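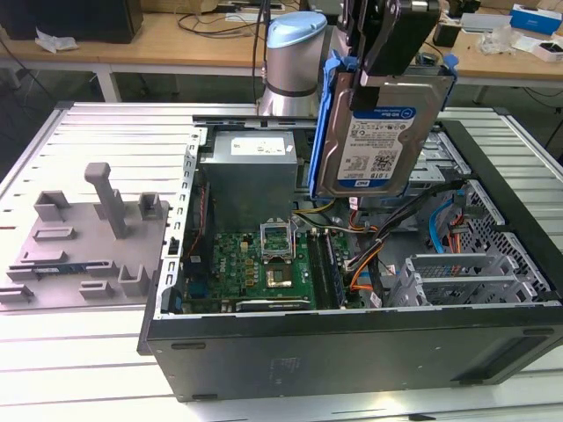

Week two of teaching a robot to put a hard drive in a PC. I have now done this job by remote control more times than I have done it in my own life with my own hands.

The target is 700 good demos. Good means the drive goes in the cage and I don't swear on the audio track.

My personal best so far is 4 in a row before I scraped the caddy on the rail. The arm learns from whatever I do, so somewhere in there it is learning to flinch.

Magdy Lahlou tried leading it by hand at the start, just grabbing the wrist and walking it over. Lovely smooth motion. He also leaned on the case the whole time, and the robot has nothing to lean with.

Things I have opinions on now: blue caddies, cable slack, the exact angle at which a SATA cable becomes a snare.

Concetta Sanna reviews the demos. Her note on mine from this morning: "why do you hover". I hover - Concetta - as I'm thinking.

She threw out seven. Fair. One of them was mostly me looking for the drive bay.

Memory modules are next. Smaller, thinner, and they want a firm push, and I've spent two weeks training myself out of firm pushes.

Anyway, back to the controller. If anyone has a trick for keeping your thumbs awake past 3 pm, I'm taking suggestions.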